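Sultley Guidelines for Hand-Held Gripper Demonstration

The Sultley Guidelines are a voluntary set of rules for recording manipulation tasks with hand-held grippers, in which a person works the jaws directly and the recording is later used to train a robot. The text was issued in June by a working group meeting in Sultley and runs to 10 sections. It has no legal force. No certification body tests against it, although several suppliers describe their recordings as "Sultley compliant," a phrase the guidelines do not define.

Background

Earlier practice varied widely from one group to the next. Operators were often told to "act naturally," an instruction that produced recordings of very uneven quality. The Metesura protocol, written for warehouse work, was the first to set limits on grip and speed, but it assumed a fixed bench, plain surfaces and rigid boxes. Attempts to apply it to homes were not a success, and the Sultley group took over its vocabulary while dropping most of its numbers.

Scope

The guidelines cover one- and two-handed tasks carried out in furnished rooms. They allow beds, sofas and floors as work surfaces, and state that household clutter should be left where it is found. Powered tools, glass and open flame are excluded. Food is permitted under Section 4, which is the longest part of the text and the most disputed.

Handling of food

Section 4 asks that fruit and vegetables be held between the pads and not the bare metal or plastic of the fingers, that the hold be firm enough to prevent slipping, and that the skin be left unbroken where the item has one. Cut pieces are treated separately, as they have a soft face that marks easily. The operator is supposed to grip them by the sides. With two grippers, each must hold its own item clear of the other before anything is set down.

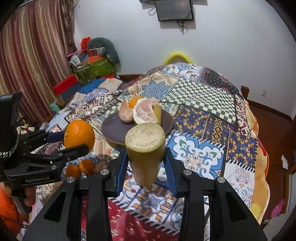 Two-gripper work with fruit on a patterned bedspread. The nearer jaws hold a tapered piece between blue pads, with the plate behind it.

The wording leaves plenty of room. "Firm enough" is not tied to any force, and the operator is left to judge it by feel. A draft limit was removed before publication, and the reason given in the notes - that pads wear at different rates - does not explain why no range could be stated at all. Section 4 also says nothing on how long food may be reused.

Session limits

Operators may record for up to 210 minutes in a day, with a break after every 2 tasks. The guidelines do not say how long the break should be. Critics have pointed out that a person could meet the rule by putting the grippers down and picking them straight up again.

Evidence and criticism

The main support for the guidelines is the Parry trial, which compared 700 recordings made before and after operators were trained in the rules. It reported fewer dropped items in the second set. The same operators made both sets, however, and had simply had more practice by then. Salma Morsy, in a review dated 2019-06-02, called the result "an argument for rehearsal" and noted that the trial had no control group. She also questioned whether fewer drops is the right goal, given that a robot may need to see how a person recovers from a bad grip.

A reply from the Seltley workshop defended the rules as a starting point and promised a second trial with untrained operators. Its plan was circulated - without a budget or a start date - and no results have been published.

See also
Metesura protocol
Parry trial
Robot learning from demonstration
Two-handed manipulation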